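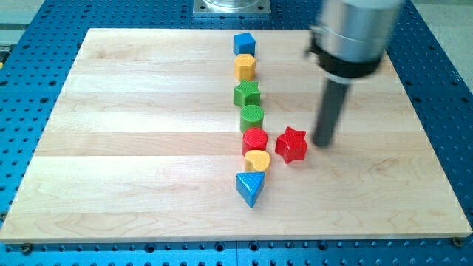 Section 4: Setting up your Brustus wax heater for the first time

Welcome to the part of the manual where you finally get to plug something in! If you have come straight here from the box, please do go back and read the safety page first, as it is short and it covers the things we would rather you knew before there is hot wax in the room. This section takes you through placing the heater, running it empty, melting your first pot and carrying out the patch check that we ask every salon and every student to do before treating a client.

The steps are the same for the single and the double model. Where the double differs, we have put a note.

Before you begin

You will need the heater base, the inner pot with its handle, the lid, the paper collars, and one 200 g bag of Skorkura wax beads (there is one in the box, tucked under the cardboard tray, and a surprising number of people ring us to say it is missing). Have a few wooden spatulas to hand, some old towels, and a bottle of after-wax oil for cleaning up. Water will not shift wax, however hard you scrub.

Placing the heater

1. Choose a level trolley or worktop that does not wobble when you lean on it. If your trolley has castors, lock them now.

2. Leave a good hand's width clear on every side so that the vents can breathe. Please don't stand the heater on a folded towel, tempting as it is - the vents are underneath as well.

3. Run the cable behind the trolley, away from where you and your client will walk. If it won't reach the socket, move the trolley. Extension leads are not suitable for this heater.

4. Check that the dial is turned fully to the left, to Off, and only then plug in at the wall.

Caution: Never carry the heater with wax in it, even if you believe it has set. The middle stays soft long after the top looks solid.

The first empty run

5. Take the inner pot out and set it aside. Wipe the inside of the base with a dry cloth.

6. Turn the dial to 2 and leave the heater on for ten minutes with the window open. You may notice a faint warm smell, a bit like a new iron. It is only the coating settling and it should not come back.

7. Turn the dial to Off, unplug, and let the base cool completely. We usually go and have a cup of tea at this stage.

Note: On the double model, run both sides together. There is no need to do one and then the other.

Melting your first pot

8. Fit the inner pot, making sure the handle drops into its notch. Slip a paper collar over the rim.

9. Pour in the beads until they reach the line marked inside the pot. The whole bag is too much for the single model, so keep what is left in its bag with the top folded down.

10. Put the lid on, plug in and turn the dial to 4. The red light will come on.

11. When the beads at the edge have begun to slump, lift the lid and stir gently from the outside in. Put the lid back and carry on, stirring now and then, until there are no lumps left.

12. Turn the dial down to 2. The green light comes on when the wax has reached its working temperature, which on the display of the double model reads 51. Let the wax rest at this setting for a few minutes more, and give it one last stir. It should fall from the spatula in a slow ribbon, like good honey. If it runs like water it is too hot, so wait.

Caution: The dial setting is a guide and does not replace your own test. Always try a small dab on the inside of your own wrist before it goes anywhere near a client, and do this every time, including when you have only been out of the room for a moment.

The patch check

13. At least a day before the treatment, apply a coin-sized patch of wax to the client's lower leg or forearm, remove it in the usual way and smooth on a little oil.

14. Note the result on the client's record card. A little pinkness that fades is normal. If there is itching, swelling or soreness, do not go ahead.

If the green light does not come on

First of all, check that the pot is sitting flat, as a handle out of its notch is the usual culprit. If that isn't it, turn everything off, let it cool and begin again from step 8. If the light still stays off, send the heater back to our workshop at Wernside with the Agbayani returns form from the back of this manual. Please empty the pot before you pack it!

Cleaning at the end of the day is covered in Section 5.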